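Serien-Steckbriefe Vorkumar

Ich sammle seit Jahren Kurzbiografien von Serienschauspielern, erst in Notizheften, dann in einer Tabelle, jetzt eben als Datensatz. Drin sind rund 600 Einträge, jeder mit Debüt, Rollen und erstem Kinofilm.
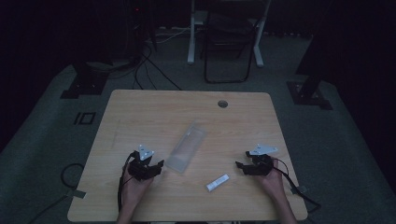 Die meisten Texte stammen aus alten Programmheften des Senders Lorkorham – die sind leider voller Tippfehler, und ich hab noch längst nicht alle erwischt!

Felder

name, debuet, serien, filme. Bei 14 Leuten fehlt das Debütjahr, da steht dann einfach nichts.
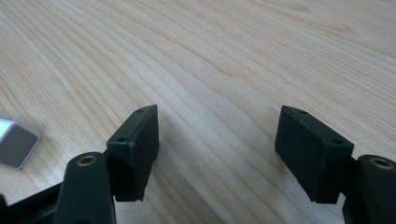

Bekannte Macken

Gastrollen und Hauptrollen sind nicht getrennt. »Mwakalinga« (die Krimireihe) taucht in vier Schreibweisen auf, das räume ich im Dezember auf – versprochen.
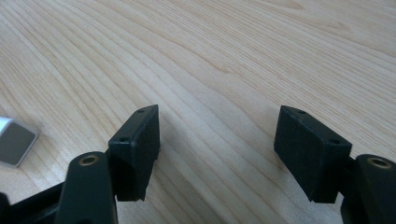
Heller Holztisch, Greifer offen

Korrekturen gern als Issue, am liebsten mit Quelle.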